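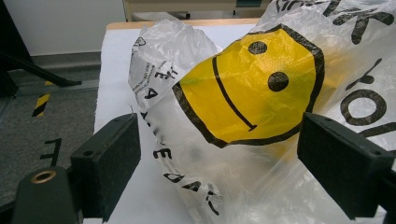 Flatell Carry Bags, Reusable Grade
Sold by the case of 1000. Stocked by Aebischer Packaging Supply.

The maker calls this a reusable bag. We stock it, we sell a fair amount of it, and we'd like you to know what you're buying before you print that word on a sign next to your register.

What it is
A film carry bag with die-cut handles and a gusset on each side. It's heavier than the ordinary Flatell checkout bag and lighter than the Zistine, which is the one most hardware stores order from us. Available plain or with stock print. Custom print is handled by the factory and adds five weeks, and in our experience the five weeks start when they feel like starting them.

What the maker says
The sheet that ships with the case claims the bag is good for 34 trips. We asked how they got that number. The answer was a lab rig that lifts a bag full of sandbags, sets it down and lifts it again. Sandbags have no corners. Milk cartons do, and so do cereal boxes and frozen pizza.

What we found
Corina Schnyder in our warehouse took a handful home and used them for her regular shopping. The handles held up better than she thought they would. The side seams didn't. The first one opened near the bottom corner with a carton of juice in it, well short of the number on the sheet. Another was still going when she got tired of writing it down. That's a small trial, and we wouldn't hang much on it, but it did involve groceries.

Our own guess is that a careful shopper will get a decent run out of one, and everybody else will use it twice and then line a trash can with it. Nothing wrong with lining a trash can. It just isn't what people picture when they hear "reusable."

About "recyclable"
The film can be recycled in the sense that there are plants able to do it. Whether yours will is another matter. Many curbside programs won't take bags or film at all because the stuff wraps around the sorting equipment. Some stores keep a drop-off bin by the entrance. Before you put a recycling claim on your shelf tag, call your local hauler and ask what they take, and ask twice if the first person sounds unsure. We removed the green leaf from our own listing in November after a customer in the restaurant trade pointed out that it didn't mean anything. He was right.

About local rules
Bag laws differ by state, and often by city or county. Some set a minimum film thickness, some require a fee at checkout, and some have stopped allowing film carry bags of any weight. "Reusable grade" is the maker's name for a product line. It isn't a legal finding. If an inspector asks, our invoice won't help you.

Handling and storage
Keep cases off the floor and out of direct sun. Film left in a hot stockroom gets tacky and the bags cling together, and your cashiers will hate you for it. Use older cases first. Load cold and wet items in a separate bag if you want the paper goods to arrive dry. These are carry bags, with no insulation and no lining.

Film of any kind is a suffocation hazard for babies and small children. Keep bags out of cribs, strollers and playpens.

Print
Stock designs come in whatever ink the factory is running. Colors shift a little between cases – if you need an exact match to your logo, order custom and ask for a proof. The ink on our shelf samples has stayed put under normal rubbing. We haven't tested it against cooking oil or cleaning spray, and the maker wouldn't give us a straight answer on either.

Should you buy it?
For takeout counters and small grocers who already use film bags and want one that doesn't need doubling, yes. The price difference over the light bag is modest, and if your staff has been using 2 bags per order, it may come out even. For a shop that wants to tell customers it has gone green, no. Look at the Galidness cotton tote, and read our notes on that one too, since we have some complaints about the stitching.

Ordering
Full cases only. No split cases, no free samples by the dozen – we'll mail you one or two if you ask. Orders in by noon Thursday go out on the Friday truck. Opened cases can't be returned unless the bags are defective, and a seam that splits under a bowling ball is not a defect. Questions about stock print or freight go to Thaddäus Trummer at the order desk.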